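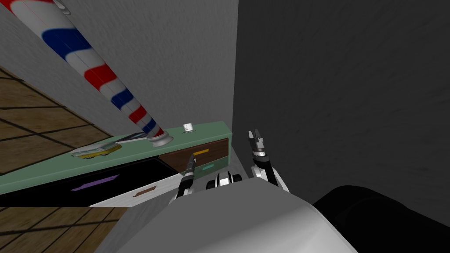
Striped pole and green-topped counter (render)

From: Brondetti
To: Ovport Fingerstyle and Folk Guitar list
Date: 2 Sep 2025
Subject: Re: Thumb going stiff on alternating bass

Hello all, and a particular hello to those who joined over the summer,

I've been meaning to answer this one for days, and I'm sorry it has taken me so long (the garden got in the way, and then the car did). It's a question dear to my heart, as I had exactly the same trouble when I moved over from strumming.

Ní Bhriain wrote:

> I've been working on alternating bass since May and I can keep it
> going nicely on a C chord at a slow speed. The moment I add a tune
> on the top strings my thumb locks up and starts following my
> fingers. By the end of a page the whole hand aches. I practise for
> 50 minutes most evenings. Am I simply too old for this, or is there
> some exercise I've missed? Also, does anybody use a thumb pick?

You're certainly not too old! I was well past the age of sensible new hobbies when I began, and my first teacher had pupils a good deal older than me who could play rings round the lot of us.

The thing I'd look at first is the length of those sessions. Fifty minutes in one go is a long time for a hand that's learning something new, and mine used to tighten up without my noticing. Try three short goes with a proper break between them, and put the guitar right down on its stand when you stop, or you'll do what I do and noodle all through the kettle boiling. If it's aching rather than just tired, stop for the evening. If it still aches the next day, leave it a bit longer and have somebody look at it.

As for the thumb following the fingers, I'd go back to a single melody note. Keep the bass going, fifth string and fourth string, over and over, and put one note on the second string exactly with the first beat. Do that until you can hold a conversation over it. Then move the same note so it falls between two thumb strokes, which is where the trouble nearly always lives. It'll feel dreadful for a while. Set the metronome much slower than your pride would like, say 36 if yours goes down that low, and let each click be one thumb stroke. I spent most of a wet winter at that sort of speed and drove the household up the wall, but the knot did come undone in the end.

Only after that would I go back to a whole tune, and I'd take it two bars at a time. The old waltz in the list's beginner folder isn't a good one for this, by the way, lovely as it is. The bass goes in threes and it muddles everything. "Coma" is better, the slow one in C near the back of the Ovport book, because the left hand hardly moves for the first eight bars and you can give your whole attention to the right. Watch out for the printed fingering in bar nine, which has the little finger on the wrong string in my copy. I don't know if they've put it right in the newer printing, so perhaps somebody with one could have a look?

On thumb picks: I do use one, on and off. It gives a lovely firm bass but it also made me grip harder at first, so I'd leave it in the case until the ache has gone. When you do try one, buy a few different sizes, as they're cheap and a tight one is misery. You can soften the plastic sort in hot water to ease the fit, but go gently and let it cool before it goes anywhere near your thumb.

Do write back and tell us how you get on, and if anyone else has a favourite slow tune in C or G, please send it along. I could do with some new ones myself.

Warmest wishes to all,
Brondetti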